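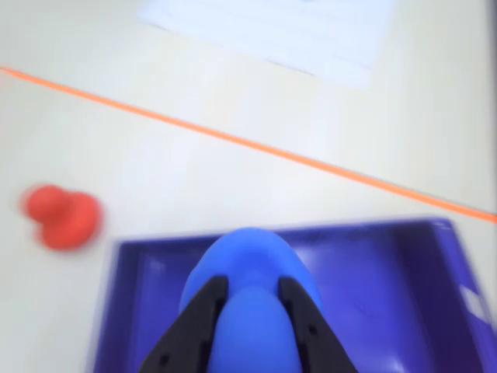
How many examples does a little robot arm need before it can learn one simple chore?

More than I planned on. I started with 200 and figured I'd be finished with the whole thing by the end of March. I'm now at 1,352, and I still wouldn't leave it alone with the red duck.

So, hi! It's been quiet on this blog, and if you came over from the sourdough posts, I'm sorry, it's going to be robots for a while. I've been spending my evenings teaching an arm to pick up rubber ducks and put them in a tray. That's the entire chore. Duck, tray, next duck. I drive the arm by hand with a matching controller arm, the computer writes down every joint angle and what the cameras see, and when I've done that enough times I hand the pile over to a learning program and hope for the best.

The program is called Gedix, and I like it a lot except for the save screen, which puts "Keep" and "Discard" so close together that I have thrown away perfectly lovely runs with my pinky. (If anybody from Gedix reads this: please, a bigger gap. Or a beep. I'd take a beep.)

I record in batches of 20. I tried longer batches at first and they were bad, and I could tell they were bad when I watched them back. Somewhere past the middle I'd get bored and start doing everything in one quick swoop, and the model picked up on the swoop right away. It learned to fling itself at the table like I do when I want dinner. Now I do 20, get up, refill my water, check on the cat, and come back. My shoulder likes this plan too.

The other thing I got wrong early on was where I put the ducks. I thought I was mixing it up! I was putting them in the same few places over and over, like parking in your usual spot at the grocery store. The arm got really good at those spots and had no clue about the rest of the table. Slide a duck a few inches over and it would reach for where the duck used to be, close on nothing, and then very politely carry nothing over to the tray and let go of it. I laughed until I remembered how many evenings had gone into that.

These days I toss a coin for which side of the area a duck goes on, and I turn the tray between batches so it's sometimes square to the tape and sometimes at an angle. It slows me way down. I grumble about it every single time.

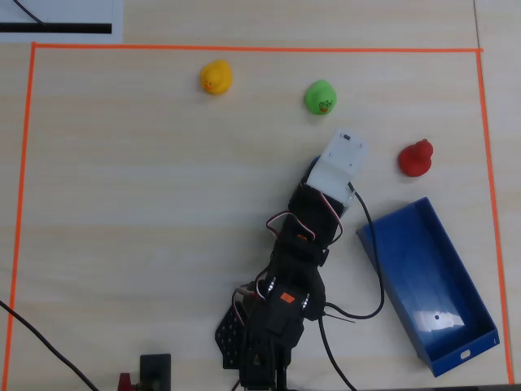

Should you throw out the runs where you fumble?

I keep them if I recover. When I miss a duck, back up, line up again, and get it on the second try, that run stays in, and I think those are some of the best ones I have. The arm is going to miss too, and it needs to have seen somebody miss and fix it. If I bump the table or knock a duck right out of the taped area, that one goes.

Speaking of tape, the orange lines have been the best purchase of the whole project. Before tape, I was setting ducks down in places the arm could only get to by stretching straight out, and it would shake and groan and I'd get a run full of wobble. With the lines down I just stay inside them and don't have to think. I got the tape at Cârstea, the hardware store downhill from me, along with a bag of zip ties that I keep meaning to use on the cables. The cables are still a mess. I have learned to drive around them.

The ducks have opinions, or it feels that way. They're squashy, so if you close the gripper too hard they bulge and pop out sideways, and if you go too soft they slide off on the way over. It took me a lot of practice to find a nice middle squeeze, and my early runs are all over the place on that. I went back and forth about deleting them and finally left the first two batches out of training. The results got better, though I also changed the lamp that same night, so who knows. I really should change one thing at a time. I say that in every post!

The lamp is a whole story. I recorded mostly after dark, and then one morning I tried the trained arm around breakfast with the sun coming in, and it just hovered. Wouldn't commit to anything. So now I do one batch before work and one after supper, blinds open or shut, whatever they happened to be. The morning batches are sloppier (I'm not awake), but the hovering has mostly stopped.

I've been calling the project Velier, after nothing at all. I needed a folder name and that's what came out. There's a small robot club out in Flandisness that shares its duck and block recordings, and I'm hoping to send mine along once I've cleaned up the labels. Right now half of them say "duck," a bunch say "ducks," and one whole batch from a late night says "dukc."

Next up I want to record a few batches with the tray shoved over to the left side, where I've hardly ever put it, and then train again overnight and see what I've got in the morning. If you've done this with anything soft and slippery, tell me what you did about grip in the comments. I'm off to fix the dukcs.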